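About Gremcombe Cookery School

Gremcombe Cookery School teaches basic home cooking to adults. Virgil Pop opened it after closing his lunch counter, Bruta, and the first classes were held in February in the old Ersoy bakery building. We still use that building. The street door is on the left of the pharmacy, and the classroom is up one flight of stairs.

We run evening courses of 8 weeks and short courses of 2 days. Groups are kept to 26 people or fewer. Most students have never taken a cooking class, and the first session covers knives, cutting boards and how to read a recipe.

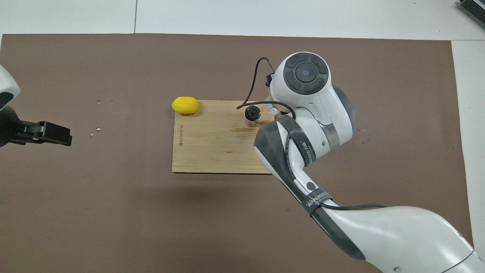
Fees include all ingredients and a printed recipe book. Students may bring their own knives if they like, but they must be carried in a case. Tell us about food allergies when you sign up so the menu can be changed in time.

To date 1,280 people have finished a course with us. Several have gone on to the longer program at Titus, where Virgil also teaches pastry.

The office answers calls in the afternoon. Parking is behind the building and is free after working hours. Gift certificates can be bought at the office or by mail.

Page last updated 19 May 2023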